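My husband and I moved in with his mother in March, and I want to talk about it because everyone told me we'd be divorced by summer. We are not! I'm having a great time!!

She's 81. She has opinions on how I fold towels. I have opinions on how she parks. We worked out pretty quickly that we could both say these things out loud and still eat dinner together.

The thing that saved us was the 14-minute rule, which I stole from my friend Deirdre Carroll. When one of you walks in the door, you get 14 minutes before anybody asks you for anything. No "did you call the plumber," no mail — just shoes off and a snack.

It sounds silly and it has changed my marriage. We used to start every evening with a little fight about errands. Now he comes and finds ME, and he's usually in a good mood when he does.
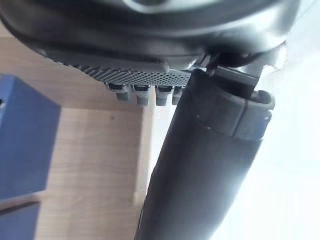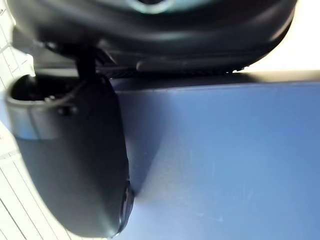 Also, please go on dates even if you live with a parent. Especially then! We sit in the car with fries and talk about nothing for 60 minutes and I come home feeling like I'm 25 and sneaking around.

His mom waits up, by the way. She says she doesn't, but the kitchen light is always on and there's always tea. I kind of love it.

Next up: how we split the grocery money without anyone crying. I'll post that one when I've asked her if I can.

Last updated: 2025-02-27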